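To: Plunedmont Robotics Project list
From: Manipulation Project coordinator
Subject: Re: Soft-object task, recordings for the November review

Dear members,

Thank you to everyone who replied to the message of last week. I quote the relevant part of it first, so that those who joined the list this term have the question in front of them, and then give the position agreed at the Friday meeting.

> On the soft-object task, our team would like a ruling before we
> record any more. The task sheet from the Beria workshop says that
> a demonstration must show "a controlled grasp and a controlled
> release at the marked place." We have taken this to mean that the
> hand tool must move slowly at all times. Two of the other teams
> take it to apply only to the grasp and the release, and they carry
> the object across at whatever speed they like. Their recordings
> are much shorter than ours. If both are allowed, we will have a
> mixed set, and we do not see how the reviewers are to compare them.
>
> We would also like to know whether a recording in which the object
> hides the target place for part of the carry is to be thrown out.
> At present each team decides this for itself.
>
> Lastly, the sign-up sheet for the bench still shows the old hours.

I will take these points in order.

Speed. The wording on the task sheet was copied from the rigid-block task of the spring term and was not reviewed for soft objects. The meeting agreed that the requirement applies to the grasp and the release only. The carry between them may be made at a natural pace. Teams should nevertheless bear in mind that the recordings are the only input the student model receives, and that fast movement costs detail in the picture. The limit adopted is therefore a practical one: no carry is to be completed in less than two seconds. Recordings already made that fall under this limit need not be deleted, but they are to be moved to the folder marked "fast" and will not be counted toward the team total.

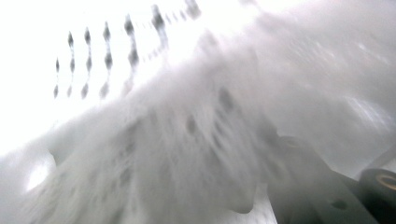 Soft objects behave differently from the blocks in one respect that the task sheet did not foresee, and this is the reason the second question came up at all. A block held in the fingers covers a predictable part of the view, and the labeling guide was written on that assumption. A soft item does not keep to any outline. In a still such as this one, the white material fills most of the view and is drawn out into diagonal streaks, while the gripper finger at the lower right remains fairly easy to make out. A reviewer can place the finger with some confidence and can say very little about the surface behind the material. The labeling guide will accordingly be changed so that the finger is the reference for soft-object stills, and the outline of the object is to be marked only where it is clear. Where it is not clear, the box for "outline uncertain" is to be ticked and no line drawn. Several of us have been guessing at edges in order to complete the form, and I would ask that this stop.

Hidden target. A recording is not to be thrown out merely because the target place is covered during the carry. It is to be thrown out if the target cannot be seen at any point before the grasp, or if it cannot be seen after the release. The teams which have already discarded recordings on the stricter reading may restore them from the shared drive, where deleted items are kept until the end of the month. Please restore them under their original numbers. Last term a number of files were restored under new ones, and the log had to be rebuilt by hand.

Comparison between teams. The meeting did not accept the view that a mixed set is a problem in itself. The review panel will score each team on the share of its recordings that pass the check, and on the performance of its model in the final trial, where all teams use the same objects and the same starting positions. The length of the recordings is not scored. It was noted, however, that a team whose recordings are all made in the same way may do poorly in the trial, and advisers are asked to raise this with their teams. Each team is to submit at least 11 passing recordings for every soft object on its list. One member asked for a higher figure. The matter was discussed and left as it stands for this term.

Exposure. This was not in the original message but was raised under other business. A good many of the stills now in the set are too bright, to the point that pale objects are lost against the background. Teams working with white or light gray items are asked to lower the exposure setting before they begin and to write the value in the log. The setting does not carry over when the tool is switched off. The Mohamedi lamp on the left side of the bench may be turned down to its second level, but the lamp itself is not to be moved, as its position is part of the setup description we have already sent to the panel.

Bench. Items not listed for the task in progress should be returned to the shelf before recording starts. This has been the rule since the project began and it applies to soft-object sessions as well.

Sign-up sheet. The hours have been corrected. The bench is open until 6 in the evening on teaching days, and each booking is for a single session of roughly 45 minutes. A team may hold no more than three bookings at one time. The Pandano room remains available for labeling work without booking, except when the writing center is using it.

The revised task sheet and labeling guide will be placed on the project page once the advisers have read them. Until then this message may be taken as the rule. Questions on the wording should be sent to the list, so that all teams receive the same answer. Questions concerning a particular recording should be sent to the coordinator's address with the recording number in the subject line.

Members who have not yet returned the equipment form are reminded that bookings cannot be confirmed without it.

With regards,

Coordinator, Manipulation Project
Plunedmont Robotics Project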